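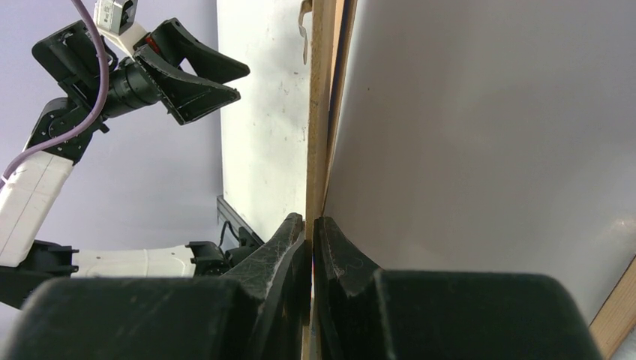
The edge of a thin board, with a second, layered edge in peach and blue-grey beside it.

There is a particular kind of household object that never gets its own day on the to-do list, and the thin wooden board is the queen of them. You know the ones I mean. A shelf that came out of something, a panel that might go back into something, the backing from a picture you stopped liking in college. They stand on end in closets and behind doors for years, and because they take up so little room, you never quite get around to them.

I got around to mine in June. I had 17, which I know because Jeanie Imrie, my neighbor and a far tidier woman than I am, made me stand them all along the hallway before she would let me put a single one back.

"You can't sort what you can't see the face of," she told me, and then she went and made herself comfortable on the stairs with my good coffee.

What I learned that afternoon, and in the weeks of asking around that followed, is that a board on its edge can tell you a good deal if you let it. Omprakash Vishwakarma has run the repair bench at Jaiswal, the little frame and furniture shop two streets over from me, for longer than I have lived in town, and he looks at edges first. Is it rough and a bit fibrous, like a torn envelope? Then it was probably cut and never finished, and it will drink up whatever you put on it. Are there stripes of different colors? Then it has been layered or covered, and he would like you to leave your sandpaper at home, please.

He keeps his own boards upright in a rack with slots – old dish racks work beautifully, he says, for anything small – and he sorts them by height with the tallest at the back. I asked whether he labeled them. He gave me a kind look and said he knew them all.

I do not know all mine, so I label. Masking tape and a pencil, on the top edge, with the date and the place it came from. "Blue bookcase, second shelf" has already saved me one long evening. Marjorie Mapplebeck, who taught me to hang wallpaper and has opinions about nearly everything else, prefers a luggage tag on a string, and if your boards have a hook or a nail in them somewhere she will tell you to use that.

Two cautions before you begin. Keep thin boards off a basement floor, even if it has never flooded in your lifetime, and don't let them lean at too much of a slant, or they will take on a bow over the winter that no stack of encyclopedias will press out again. Mine sit nearly straight now, on a strip of old carpet, in a closet about 45 inches wide that used to hold a vacuum cleaner and a great many paper bags.

Five of the boards went to Jaiswal for the scrap bin. One is a shelf again. The rest are standing in height order with their little tape flags, and Jeanie has asked for her coffee a bit stronger next time.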